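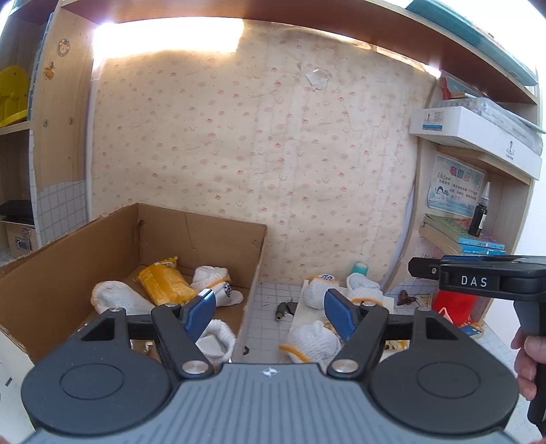 Open cardboard box with brown flaps, torn at the front.

Returning a family ex-voto to the sanctuary where the vow was made

Category: Shrines, Pilgrimages and Devotions
Submitted by Gleice Queiroz

Our parish in Drillport has been asked by one of its families to assist with the return of a votive tablet to the sanctuary of Our Lady at Dallano, in northern Italy. I serve as parish secretary and have been asked to prepare a note for the pastor before he writes to the rector.

The tablet is painted on wood and measures 11 inches along its longer side. It shows a man fallen beneath a cart, a woman kneeling, and the Blessed Virgin in a cloud in the upper left corner. The letters P.G.R. are painted at the foot, with no name and no year. According to the family, their great-grandfather commissioned it in thanksgiving for his recovery and intended to hang it at the sanctuary, but emigrated before he had done so. It has been in the family home ever since. A short letter in dialect is kept with it, together with a small silver heart on a ribbon that had worn through long before the present generation received it.

The family wishes to fulfill the vow. They would travel with our parish pilgrimage, which reaches Dallano in the afternoon and departs the following morning. My questions are these:

Does a sanctuary have any obligation to accept such an object, and to display it?

Should the offering be made at the Mass, or separately at the sacristy?

If the tablet is accepted and later placed in storage, may the family ask for it back?

We would also be grateful for advice on the letter itself and on transporting the tablet. A cousin of the family in Prunport was told by a different shrine that votive offerings were "no longer received," and there is some anxiety that the same answer will be given once everyone has traveled.

Answer 1
Submitted by Wiesława Stępień
Marked as most helpful

The pastor should write to the rector before any travel arrangement is made that depends upon the offering. A sanctuary is under no general duty to accept an object brought to it. What the Code of Canon Law does provide, at canon 1234, is that votive offerings of popular art and piety are to be kept on display in shrines or in places nearby and guarded securely. This governs the care of offerings the sanctuary holds. It is a good text to have in mind, but I would not quote it to a rector in a first letter, as it may be read as a demand.

Practice varies a great deal from one sanctuary to the next. Some of the older houses received painted tablets for centuries and have long since filled every corridor. One sanctuary with which my former diocese had dealings held more than 1000 of them, the greater part in a locked upper room. Such a house may well decline a modern photograph in a frame and still be very glad of an older painted tablet with a known family and a letter. The reply given to the cousin in Prunport probably concerned ordinary present-day offerings and should not be taken as a guide to what Dallano will say.

The letter to the rector should contain the following:

The name of the family and of the place from which the great-grandfather came, in the spelling used at the time.
The measurements, the material, and a plain account of what is painted.
The inscription exactly as it appears. P.G.R. is the customary abbreviation of "per grazia ricevuta," for grace received, and need not be explained to an Italian rector.
A clear photograph of the front and another of the back. The back often interests the archivist more than the front does, on account of nails, labels and old hanging holes.
A copy of the letter in dialect, untranslated. Someone at the sanctuary will read it more accurately than a hired translator here.
The proposed time of the visit and the name of the priest accompanying the group.

Please mention the silver heart separately. Objects of precious metal are commonly entered in a different register from paintings, and after a number of thefts many sanctuaries no longer show them in the open. If the heart and the tablet belong to the same vow, the letter should say so, and should ask that the two entries refer to each other.

Allow six months. An email may be answered in a week, but a rector will often wish to consult the diocesan office for sacred art, and the office will not hurry.

On the manner of offering, I would recommend the sacristy, before Mass, with a written receipt. The family may then ask whether the tablet can be placed near the altar during the celebration. Some rectors are pleased to allow it and will say a few words. It should not simply be carried up at the presentation of the gifts without prior agreement, as the sacristan will not know what it is or where it is to go afterward.

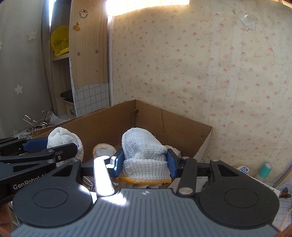

Transport should be settled well before the departure, and the tablet should travel in the cabin with a member of the family. Paint on old panels lifts easily, and the usual damage comes from a thumb pressed against the edge. The panel should be held by its sides with clean, dry hands. I would not use a white knitted glove, such as the one held over the open box here, on the painted face; a knit can catch on a raised flake and take it away. For the silver heart, on the other hand, a smooth nitrile glove is preferable to the bare hand, which leaves marks. Acid-free tissue goes next to the paint, never newspaper and never plastic film. The worn ribbon should be left attached and should not be washed.

I would also ask the family to refrain from having the tablet cleaned or varnished for the occasion. It is a natural wish, and the sanctuary will regret it if it is done.

As to customs, an object of this age entering Italy may call for paperwork, and the rules are revised from time to time. The parish should put the matter to the nearest Italian consulate in writing and keep the reply with the tablet. If there is any prospect that the family would carry it home again, this becomes considerably more important, because the export of older works from Italy is controlled.

Answer 2
Submitted by Valdir Lins

I agree with the foregoing on most points and would add something on the third question, which was not addressed.

An offering made in fulfillment of a vow is a gift. Once it has been accepted it belongs to the sanctuary, and the family should not expect to reclaim it because it has been moved to a storeroom. The Code is protective here as well: under canon 1292, goods given to the Church by reason of a vow may not be validly alienated without the permission of the Holy See. A rector therefore could not readily hand the tablet back even if he wished to oblige.

If the family is uncertain, there are two courses open to them — a loan, or the gift of a copy. A loan agreement should state a term, the party responsible for insurance, and what is to happen if the family cannot be reached when the term ends. That last clause is the one usually left out. I have seen a processional banner sit in a cupboard for a generation because the lender had moved and the sacristan did not dare either to use it or to dispose of it.
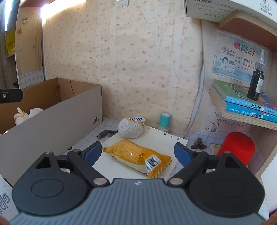
A copy may sound like a lesser offering, but it has been done with dignity. Our own parish, Batista, holds a painted copy of a tablet whose original remains with the descendants of the man who made the vow, and the label states this openly. Whether a copy would satisfy the intention of the great-grandfather is a matter for the family to take up with their pastor. A personal vow binds the one who made it, and the descendants are not in default if they decide to keep the tablet at home.

I would also suggest that the family make a full record before they part with it: photographs, a transcription of the letter, and whatever the oldest living relatives remember of the accident. One set should go to the sanctuary and one to the parish file in Drillport. Recollections of this kind are usually lost first.

I am less confident than the previous respondent about six months. In my experience a telephone call from an Italian-speaking parishioner, placed in the late morning, accomplishes more than a letter. The letter should still be sent.

Answer 3
Submitted by Rosimeire Tavares

We went to Dallano with a group in January. The sacristy was closed in the afternoon and opened again before the evening Mass. I did not see anyone leave anything. There is a corridor with tablets to the right after you come in, and the light is poor, so bring reading glasses. The coach has to park at the bottom of the hill.

Comment by Gleice Queiroz

I thank all three respondents. The pastor has read the answers and will write to the rector with the photographs and a copy of the letter. The family has decided to offer the tablet outright and to ask whether the heart may remain with it. They had been about to take the tablet to a picture framer for cleaning, and this has been canceled.

Comment by Kátia Tavares

Kindly report the rector's reply on this page when it is received. Our parish has a similar matter pending, concerning a pair of crutches left to us by a parishioner, and we have not yet determined to whom the inquiry should be addressed.

Comment by Wiesława Stępień

To Kátia Tavares: the same person, the rector of the sanctuary. Please state the length of the crutches in your letter, as space is generally the first thing asked about.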